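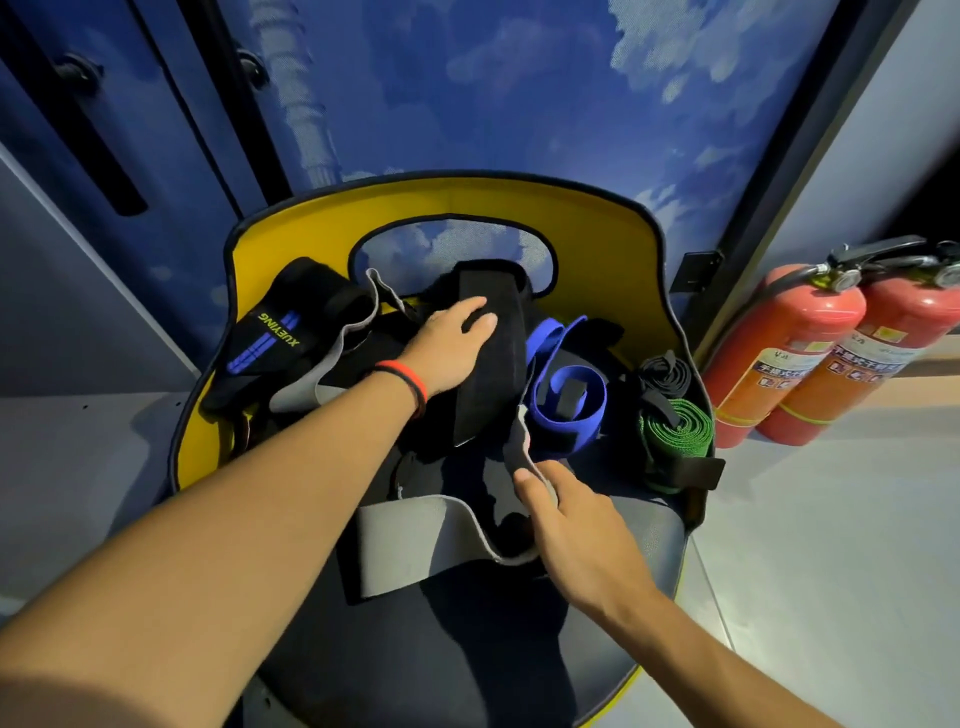

Juillet 2022, cahier d'atelier, suite

Bon, je reprends le cahier après une semaine à ne rien écrire (pas bien). Le sujet du moment, c'est toujours la corvée de rangement : est-ce qu'on peut confier à Vera un bac de sangles et d'accessoires de muscu en vrac, et revenir le trouver trié ? Réponse courte : pas encore. Réponse longue ci-dessous, pour moi et pour ceux qui reprendront le banc après.

Sur les objets rigides, je suis plutôt content. Les cales, les boîtes, les gobelets, Vera les attrape et les pose sans histoires, j'ai même arrêté de garder la main sur l'arrêt d'urgence (je sais, je sais). Mais le textile, quelle misère ! Un bandage de poignet noir posé sur une sangle noire, elle-même à moitié couchée sur une ceinture noire : la segmentation me sort un seul gros objet et propose une prise en plein milieu. Les bandes de couleur, la bleue et la verte, passent bien mieux, et je soupçonne que nos bons scores du printemps leur doivent beaucoup.

Sur 104 essais de prise dans le bac plein, 70 ont sorti quelque chose. Quelque chose, hein, pas forcément la pièce demandée. Je n'ai pas encore séparé les deux cas dans le tableau, à faire avant la réunion.

Ce qui m'a fait réfléchir, c'est de regarder comment on s'y prend à la main. Une main posée à plat sur le tas pour le tenir, l'autre qui pince juste un bord, entre le pouce et l'index, et qui soulève un pli. C'est tout bête et on le fait sans y penser. Vera, elle, arrive par le dessus avec une seule pince et tire. Du coup tout le paquet monte avec ! J'ai bricolé une séquence où le deuxième bras appuie pendant que le premier pince le liseré gris du néoprène (le contraste aide pas mal, le bord clair est facile à suivre). 19 essais pour l'instant, c'est trop peu pour en dire quoi que ce soit, mais à l'œil le tas bouge moins.

Autre souci, le bac lui-même. Il est souple, donc la paroi avant se déforme dès qu'on s'appuie dessus et le modèle de collision de Stikis la considère comme un mur bien droit. Résultat, le planificateur refuse des trajectoires parfaitement jouables, ou alors il accepte et on frotte. J'ai gonflé la marge à l'avant et je l'ai réduite au fond, côté découpe de la poignée. Pas très propre, mais ça tourne. Par contre l'intérieur jaune vif, un bonheur : le fond se détache tout seul, je garde ce bac tant que je peux.

Côté données, on en est à plus de 556 séquences annotées. Il manque surtout des cas où la bande est déjà roulée et tenue par sa patte, et ceux où le rouleau est lâche. Ce ne sont vraiment pas les mêmes prises : le rouleau serré se prend presque comme un cylindre, l'autre s'ouvre en route et finit en serpentin sur le bord. Re-rouler ensuite, je n'en parle même pas, on verra en octobre.

Pour le transport, Trolleo fait le boulot. Il amène le bac, il se gare, il repart, et c'est la partie du projet que je montre aux visiteurs (on a sa fierté). Si demain on me demande une machine qui déplace le bac, je dis oui tout de suite. Une machine qui range ce qu'il y a dedans, je demande encore du temps.

À faire :
- séparer « bonne pièce » et « mauvaise pièce » dans le tableau
- refaire la série à deux bras avec uniquement du noir sur noir
- relancer Thakur pour les doigts fins, les nôtres sont trop épais pour un liseré
- noter la marge de collision dans la config, pas sur un post-it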